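Working with Slotted Aluminum Rail
Handout 4, Shop Fundamentals
Instructor: Adjoa Frimpong
Shop assistant: Tamer Tannous

Read this before the bench session. Bring it with you, along with a pencil and your parts sheet from Handout 3.

1. What extrusion is

Aluminum extrusion is made by pushing a heated billet through a steel die. The shape of the opening becomes the cross section of the bar, and that section stays the same from one end to the other. Most of what we use in this course has at least one channel running the full length. Nuts slide into the channel and catch under its lips, so a bracket can go anywhere along the rail without drilling.

The surface may be plain (mill finish) or anodized. Both are silver in our stock, and they are easy to mix up. Mill finish marks your hands gray after a while. Check the rack label if it matters for your project.

2. Laying out the work

Clear the table and put one rail on it at a time. A long bar is easier to turn and handle if you leave space at both ends. It does not have to sit square to the table for inspection, but it does for measuring and marking.
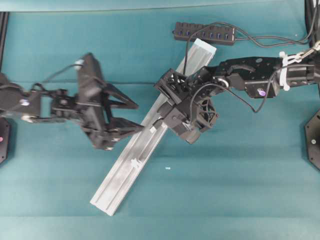 Figure 1. Silver rail laid diagonally on the table, with the channel groove running along its length.

Check the following before you mark anything:

Look down the channel from one end. Chips and old thread locker collect in there and will stop a nut halfway.
Run a nut the full length by hand. If it binds, mark the spot in pencil and tell Tamer.
Sight along an outside edge for bow. Slight bow is fine for short pieces. For the Dolora frame, set the rail aside and take another.
Feel the ends for burrs with a fingernail, never with the pad of your finger.

3. Measuring and cutting

The long members for the Dolora frame are 528 mm. The cross pieces are cut later, from what is left over, so keep your offcuts if they are longer than your hand. Measure from a clean end. Rails come off the rack with one factory end and one shop end, and the shop end is not always square.

Mark with a sharp pencil and a square, on two faces. Cut on the waste side of the line. The Skondetti saw takes a few seconds to reach speed – wait for it. Feed slowly, let the blade stop, then lift.

Deburr every cut end, inside the channel as well as outside. A small flat file does the outside edges. Use the triangular file for the lips of the channel.

4. Holding the rail

Where you grip a bar decides how the rest of it behaves. Held at one place near an end, a long rail wants to tip, and the free end will swing when you push on it. Two grips placed close together count as nearly one grip for this purpose. In Figure 2 both are near the upper part of the rail, and the squared-off end near the bottom is a long way from them. If you were filing that end, you would want support much closer to it – a vise with soft jaws, or a clamp and a block.

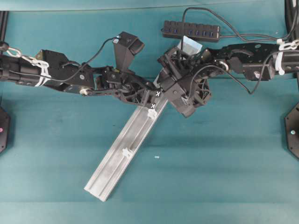 Soft jaws are in the drawer under the Donati vise. Put them on before the rail goes in, since bare steel jaws will dent the lips of the channel and the nut will not pass afterward. When you pick the place to clamp, look at how the grips in Figure 2 sit over the rail with plenty of bar left beyond them, and move yours down toward the end you plan to work on. Tighten until the rail does not slide under hand pressure, then stop.

5. To hand in

One rail, cut and deburred, with your initials in pencil on the waste end of the offcut. The check is worth 40 points, 20 of them for the ends. Late pieces go to Tamer. Read the Edo bracket sheet for next time.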